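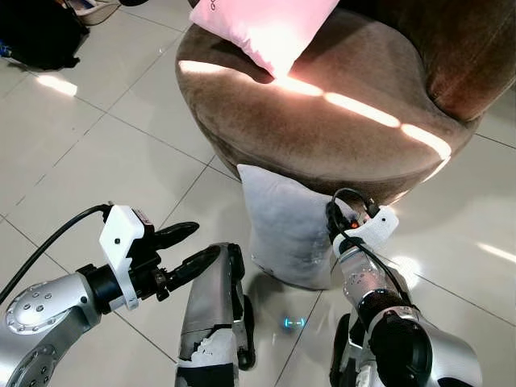
A former client at Dadico once remarked that she had hired a coach to get her evenings back, and that the first thing the coach did was take one of them away for homework. She did the homework, as it happens. She also complained about it for most of the following session, and the complaint proved a good deal more useful than the worksheet.

Chapter 4
The First Three Sessions

By the time you reach this chapter you have a contract, a fee, and a client who has agreed to both. You may also have a certificate on the wall. The client will not look at it. What the client will do, in the first ten minutes, is tell you what is wrong, and it is a fair bet that the thing they name will have changed its shape by the third meeting.

This chapter deals with that change: how to leave room for it, how to notice it, and what to say when the person paying you insists it has not happened. We shall stay with working people who come for help with overwork, as they make up most of a new coach's diary. Career changes are left to Chapter 7, and couples who run a business together to Chapter 9, by which point you will have had some rest.

4.1 The presenting complaint

Clients rarely arrive with a problem. They arrive with a solution and would like you to supply the willpower. "I need to manage my time better" is the usual form. Others include "I need to say no more often" and "I need to be in bed by ten", this last from people who answer messages at midnight and regard the phone as a kind of weather.

Write the sentence down exactly as it was spoken. Do not improve it. You will want the original later, when the client tells you they never said it.

Consider a depot manager at Tulamport, a freight firm with a yard full of Terberg tractors and a rota that had been drawn up by someone who disliked mornings. He came asking for a better diary. He already had three diaries, all excellent, and one of them was colour-coded. In the first session he was asked to keep a plain log of every interruption over a single working week, with the time and the name of the task it broke into. He brought back 192 entries. Of these, 70 were questions that his deputy could have answered, and 18 were questions that his deputy had already answered, to the same people, on the same day.

A beginner looks at a log like that and reaches for a chart of priorities. Resist this. The manager had read his own log on the train and knew perfectly well what it said. He spent the second session explaining why the deputy was not ready. In the third he was asked what ready would look like, and was silent for longer than either party found comfortable. Then he said that he would not know what to do with the time.

There was the work. It took three sessions to reach and could not have been reached by asking for it.

4.2 Talking less than you would like

Most of us came into coaching because friends told us we gave good advice. This is a handicap, and it should be treated early.

A fair test is to record a practice session, with permission, and listen to it on a walk. Note each time you begin a sentence with "What I'd do is". Note also the questions that are really advice in a hat, such as "Have you thought about handing some of that over?" The client has thought about it. The client has thought about little else since spring.

Better questions are short and slightly dull. What happened next? Who else knows? What would you have to stop doing? They look thin on paper, and trainees often dress them up with a model or a wheel divided into segments. The wheel has its uses, which are covered in Chapter 6, but in a first session it mainly gives the client something to colour in.

4.3 Homework

Set one task. It should fit on the back of an envelope and be possible on a bad day. The Fakir exercise, set out at the end of this chapter, asks the client to sit for ten minutes with one uncomfortable job and do nothing else, and takes its name from the bed of nails. Trainees find it either pointless or unbearable. Try it yourself before you set it, and make a note of which.

If the client comes back without having done the task, do not scold and do not set it again. Ask what they did in its place. The answer tends to be detailed, and will fill the hour.

Before reading on, write down the last three pieces of advice you gave to anybody, and whether you were asked for them. Keep the list for the discussion in section 4.5.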